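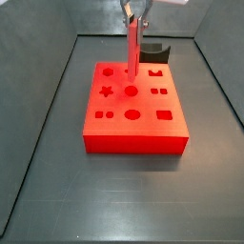
2019년 1월 2일, 그림책 작업실 노트

새해 첫 작업! 연휴 내내 머릿속에서만 굴리던 《베파리(Bepari)의 긴 겨울》 더미북을 드디어 다시 펼쳤다. 작년 마지막 버전은 면지까지 풀칠해 놓고 그대로 눌러 뒀는데, 꺼내 보니 책등이 살짝 휘었다. 왼쪽으로. 지난번에도 왼쪽이었던 걸 보면 내 손버릇인 것 같기도 하고... 다음엔 책등 쪽 풀을 조금 덜 먹여 보기로 한다.

본문 종이는 일단 무나리(Munari) 미색으로 갔다. 흰색도 한 벌 뽑아 봤는데 눈 오는 장면이 너무 차갑게 나와서 내가 찾던 느낌이 아니었다. 미색 위에서는 할머니 부엌 장면의 노란색이 훨씬 포근하다(대신 파랑이 좀 탁해진다, 이건 감수). 다만 무나리는 결 방향을 꼭 확인하고 재단할 것. 오늘 한 묶음을 반대로 잘라 버려서 펼칠 때마다 책장이 뻣뻣하게 일어선다. 버리긴 아까워서 스케치용으로 묶어 두었으니 선반에서 보이면 아무나 쓰세요.

## 글 고친 것

- 첫 문장을 또 바꿨다. "베파리는 겨울이 싫었어요"는 너무 설명 같아서 "베파리네 집은 겨울이 제일 먼저 와요"로. 소리 내어 읽으면 이쪽이 훨씬 잘 굴러간다.
- 우체통 장면의 대사는 통째로 뺐다. 그림이 이미 다 말하고 있어서 글이 괜히 끼어드는 느낌이었다.
- 전체 글은 81문장. 읽어 주는 사람 입장에선 아직 길다. 중간의 썰매 대목에서 더 덜어 낼 수 있을 듯.
- "꽁꽁"이 너무 자주 나온다. 썰매 대목에 하나, 마지막 장에 하나만 남기고 나머지는 다른 말로 바꾸기.

로테드소프(Lotedthorpe) 어린이도서관 낭독 모임에서 받아 온 메모도 이제야 옮겨 적는다. 아이들이 제일 크게 웃은 데는 뜻밖에도 양말 장면이었다. 나는 거기를 그냥 숨 고르는 장면이라고 생각했는데! 반대로 공들인 호수 장면에서는 다들 조용했다. 지루해서인지 집중해서인지는 모르겠다. 다음에 읽을 때는 호수 앞에서 한 박자 쉬고 넘겨 보려고 한다. 아, 그리고 한 아이가 끝까지 고양이 이름을 물어봤다. 이름이 없는데... 붙여야 하나 계속 고민 중이다.

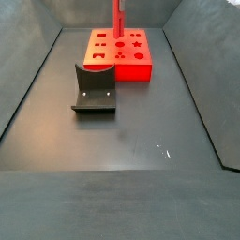

## 인쇄 쪽

비디스(Vidis) 인쇄소에서 견적서가 왔다. 초판 4,000부 기준이고, 교정쇄는 2벌을 먼저 보내 준다고 한다. 한 벌은 작업실에 두고 다른 한 벌은 로테드소프에 들고 갈 생각이다. 표지는 무광 코팅으로 적혀 있는데 손때가 얼마나 타는지 아직 감이 없다. 샘플을 받으면 가방에 한동안 넣고 다녀 볼 것.

제본은 실매기로 확정. 풀로만 붙인 더미는 서른 번쯤 펼쳤더니 가운데가 벌어지기 시작했다. 그림책은 한 번에 끝나지 않고 "또! 또!"가 따라오는 책이니까 이 부분은 돈을 아끼지 말자고 지난번에도 적어 놨더라. 과거의 나, 옳은 말 했다.

판형은 아직 못 정했다. 가로로 넓은 쪽이 썰매 장면에는 시원한데, 무릎에 아이를 앉히고 읽으면 한쪽 팔이 영 어정쩡하다. 세로로 가면 팔은 편하고 썰매가 답답하다. 가로 폭만 조금 줄인 더미를 하나 더 만들어서 비교해 보기.

## 다음에 할 것

- [ ] 휘어진 더미 다시 누르기
- [ ] 비디스에 면지 색 문의, 짙은 초록도 되는지
- [ ] 썰매 대목 줄이기
- [ ] 고양이 이름 후보 적어 오기(다들 하나씩 부탁!)
- [ ] 2월 낭독 모임 전까지 새 판형 더미 완성

풀이 거의 떨어졌다. 쓰던 걸로 주문해 둠.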